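4. Equipment Planning and Cost

4.1 Starting point

The Urrego project was funded for one year of data collection in private homes. The original proposal asked for a single fixed arm on a wheeled base. We dropped that plan before any order was placed. The base did not fit through the kitchen doors in two of the first homes we visited, and the quote for transport and insurance was higher than the quote for the arm. The money was moved to hand-held grippers, which one person can carry up a flight of stairs in a padded case.

Three suppliers were asked for quotes in February. Finero offered a complete kit with its own recording software. Idon offered the gripper body only, with fingers and pads sold as spare parts. The third supplier could not deliver within the project year and was left out of the comparison.

4.2 What was bought

We chose the Idon gripper. The Finero kit was easier to set up, but its fingers were molded as one piece with the housing, so a cracked finger meant sending the whole unit back. Vilgot Söderlund, who managed the purchase, put the repair time at the supplier's stated 33 days. A site with two grippers would have been down to one for most of a collection block.

Each site received two grippers, one spare set of fingers and a box of pads. The pads were budgeted as a consumable. Cables, chargers and table clamps were bought locally and charged to the site. We did not buy a standard table or standard lighting, and no money was set aside for clearing rooms. Collection took place on whatever table the household used.

4.3 Objects as a budget line

Objects to be handled are often missing from equipment budgets, or are listed under office supplies. We gave them their own line. The list had 247 items, of which 141 were packaged foods. The rest were kitchen tools, toys and small household goods.

Packaged food was cheap per item but had to be replaced often. Wrappers crease and split at the seams, and crackers and biscuits break inside the pack, so a worn item no longer handles like a new one. Sites were told to replace a wrapped item after 60 grasps. Nizar Khoury kept the replacement log and found that the food line ran over budget at every site by the middle of the year, while the line for toys was hardly touched. We had set both lines from the shelf price of one item, with no allowance for wear.

Buying was left to the sites. A central order would have been cheaper, but it would have given every home the same brands, and we wanted goods that people in the area buy for themselves. Receipts were sent in once a month.

Figure 4 shows a gripper in use with one item from the packaged food group, a single biscuit in a sealed wrapper. Items of this kind are thin and have crimped ends, and they made up a large share of the replacements.
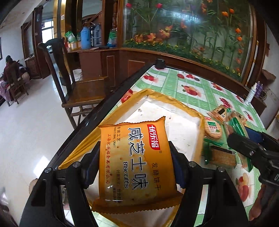 Figure 4. Hand-held gripper with a wrapped biscuit held upright between the padded fingers. More snack packages lie on the tablecloth to the right of the open box.

4.4 Spare parts and second-year estimate

Fingers lasted longer than planned. Most sites returned their spare set unopened. Pads wore out faster, mainly at the lower edge, and two sites asked for a second box before the end of the year.

For the second year we have cut the finger order by half and doubled the order for pads. The food line is now set from the replacement log. We have also added a small line for storage boxes with lids, which the sites had been buying out of the cable money. The Wirnine sites will use the same budget sheet, with local prices filled in by the site lead before the first order goes out.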